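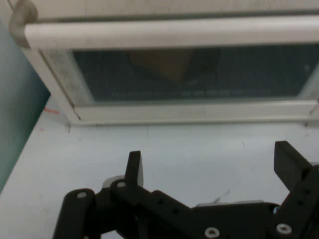
Dultar two-finger gripper kit: review after one term of club use

Rating: 4 out of 5
Used for: sixth-form robotics club, Tuesday sessions, Drekungate College
Bought from: Flamilska, in kit form

We bought this kit to replace the moulded gripper that came with our arm. The old one was fine for picking up foam cubes, but this year's students chose appliance doors and trays as their project and it didn't have the reach or the grip. The Dultar opens to 82 mm and is rated for a load of 800 g, and both figures matched what we measured.

Building it

The kit arrives as flat black plates, linkage bars, spacers, a servo and bags of hex socket screws. Two students built it over two sessions. The printed instructions are clear up to the point where the linkages go on, and then one drawing has to do the work of three. We put the left pair of bars on the wrong way round the first time and only noticed when the fingers wouldn't meet. There is a corrected sheet on the Flamilska product page, so download that before you start.

One hex key is supplied. It is soft and had rounded off by the end of the build. Use a decent one of your own.

The linkage screws need thread lock, which isn't in the box. Without it ours worked loose after a few evenings and the fingers developed a wobble that the students spent a long time blaming on their code.

In use

The parallel action is good. The fingers stay square to each other through the whole travel, which makes it much easier to write a sensible grasp routine. Closing on a round bar such as a door handle is reliable if the approach is straight. Come in at an angle and the flat finger faces slide along the bar. Strips of rubber glued to the inside faces helped a lot with this, and I'd have liked to see them included.

Trays are harder. The gripper body is quite deep behind the fingers, so going for a low lip means the body reaches the table or whatever is underneath before the fingers are where you want them. Our students ended up tilting the wrist and taking the lip from slightly below. That took most of a month to get right, and I'd call it a good lesson as well as a nuisance.

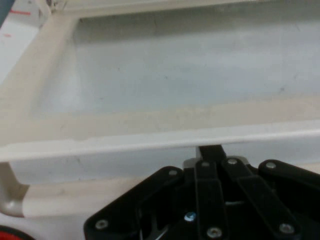
Can you fit it to an arm from another maker?

The base plate has the common four-hole pattern, and the Matoušek adaptor ring covers most of the rest. Ours needed the ring, which is sold separately.

Noise is acceptable. The servo whines when it is holding a load at full stretch and gets warm if left like that, so we set a time limit on the grip command. The cable is on the short side. We added an extension and clipped it along the forearm, leaving enough slack for the wrist to turn.

Suitability for a club

We have 18 students and one gripper, so it gets handled by a lot of people with differing amounts of patience. The plates have stood up well. One finger was bent when somebody drove it into the bench at full speed, and it was straightened in a vice. Spare fingers are sold in pairs only.

I wouldn't give it to a group below Year 9 without an adult doing the linkage stage. Older students should manage it on their own.

Good points: square, repeatable grip; tough plates; spares available.
Bad points: poor hex key; no thread lock; short cable; deep body makes low edges awkward.

We'll be ordering a second one in April, with the adaptor ring and two pairs of spare fingers.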